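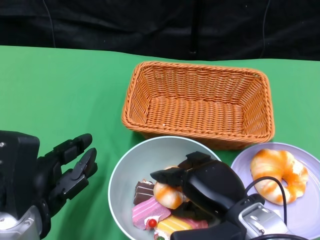

Progress report: Peltunine household handling project
Reporting period ending March
Prepared by Edit Bozsik for the Szénási program office

1. Status

Work in the period covered tabletop sorting and clearing, the second of the chore groups in the work plan. The Firnville bench now runs two-handed trials with toy food, a bowl, a plate and a woven basket. The task is to empty a mixed bowl and place each item in the container named in the instruction. Laundry has not been started.

2. Results

We logged 330 trials under the current controller. Picks of isolated items are reliable enough that we no longer score them separately. Picks from a crowded bowl are not. The most common failure is a finger closing on two items at once, usually a cake slice and whatever lies against it. The next most common is contact with the bowl rim on approach, which shifts the bowl and invalidates the stored grasp.

Median time to clear a bowl is 2 minutes. A person does the same job in about 10 seconds. The gap comes mostly from re-planning after a missed grasp - arm speed accounts for little of it.

3. Changes made

Gergely Juhász rewrote the release routine so that the hand opens in two stages over the basket. Items that used to stick to a fingertip now drop cleanly in most trials. The left hand was also given a holding role, steadying the bowl while the right hand picks. This helps with light items but slows the cycle, and we have left it as an option.

The Grokard planning software was updated once. The update broke the logging of grip force for 13 trials, and these are excluded from the figure in section 2.

4. Assessment

The program office asked whether the system could be placed in a home kitchen this year. Our answer is no. Toy items keep their shape, and real bread and cake will not. An operator is still needed for resets. A shop counter with fixed trays is a more realistic first site, and we would like to discuss moving that milestone ahead of the home one.

5. Next period

- Repeat the bowl task with soft foam items
- Test a shallower bowl and a fixed bowl mount
- Report operator resets as a separate measure

Spending is within plan. The request for a spare wrist mount is still open.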